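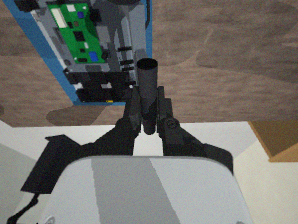

Home | Projects | Reports | Contact

Valov handling cell – progress report to Utance
January 8, 2021

Work on the tube transfer task stopped for 3 days this period after a grip fault in simulation. In a batch of 36 runs, the gripper lost the tube in 12. Every loss came during the lift, with both fingers reporting full contact.

The cause was a wrong friction value in the Vaher finger model, carried over from an older file. The grip force check read the commanded force and not the measured one, so no stop was triggered.

The value has been corrected and the check now uses the measured force. A repeat batch of 30 runs finished without a drop. Transfer speed is unchanged.

Hardware trials with the Guvov controller stay on hold until the new stop has been tested at low speed. We request that the January milestone be moved to the next period. No extra funds are needed.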